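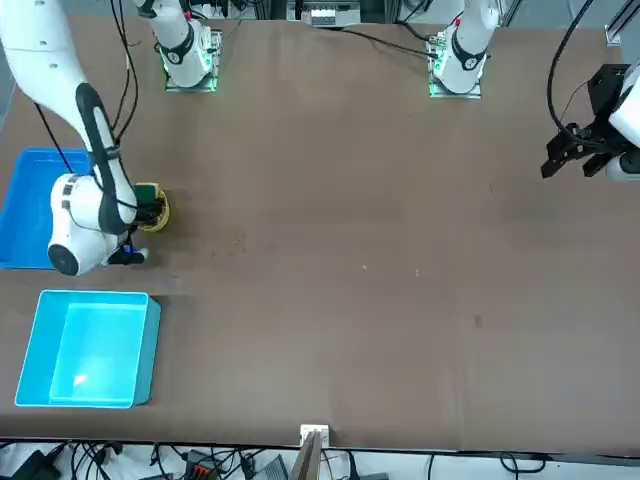
Yellow and green on the big brown table, blue bins along the left.

August 2023

So I have become a person with opinions about sponges. I went into Vateo in Gultport for dish soap and came out with dish soap plus a pack of sponges the size of a bed pillow (they were on sale, and I am weak). My cabinet under the sink no longer closes all the way. I figured if I was going to own that many, I'd better learn to use the things properly, and that's how I ended up spending a good part of my summer thinking about washing dishes by hand.

My dishwasher quit in the spring, by the way. The repair quote was $900 and I laughed out loud on the phone, which was rude, and I apologized. I've been doing it all by hand for 47 days straight now and I kind of like it? Not the roasting pans. Nobody likes the roasting pans. But a few bowls and mugs after breakfast, with the radio on, is a pretty nice way to spend ten minutes.

My big discovery is bins. I used to pile everything in the sink and then have nowhere to rinse. These days I use two plastic tubs, one for soapy water and one for clean, and I can set up on any table with enough elbow room. Square-ish tubs beat round ones, mostly for plates. Get two different colors so you don't rinse your glasses in the soapy one, which I did for a week. 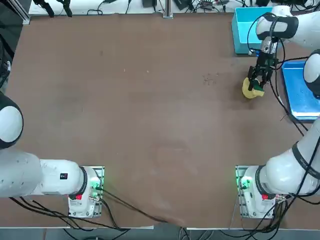

The classic two-layer sponge, with the teal bin up in the corner.

Now, the sponge itself. I've tried the cute ones shaped like fruit, I've tried the knitted cloths from the craft fair in Stistdale (beautiful! useless on oatmeal!), and I keep coming back to the plain old yellow foam with the green scouring side. The foam is for anything smooth or see-through. The green side is for pots and whatever I left on the stove while I was reading. I was using the green side on everything for years, and my plastic mixing bowls have gone all cloudy from it. I held one up to the window the other morning and felt pretty guilty.

For bowls I go inside first, around the wall and then the bottom, and then I flip it over and get the little ring on the base, where soap and crumbs love to hide. I skipped that ring my whole adult life. Please go look at yours.
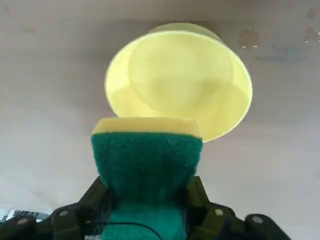
I've started turning my plastic bowls upside down and bringing the sponge up from underneath, one reader wrote after my last dish post, and the suds run into the tub instead of down my sleeve. She also said to cut a corner off the sponge once it gets demoted to bathroom duty, so it never sneaks back into the kitchen.

I love both of these. The corner trick went into effect that same night. I'm still working on the upside-down thing, and my sleeves can tell you how it's going.

Next up is finding something to store the spare sponges in, so if you have a bin you swear by, leave me a comment. It needs to fit under a sink with a very large pipe in the middle.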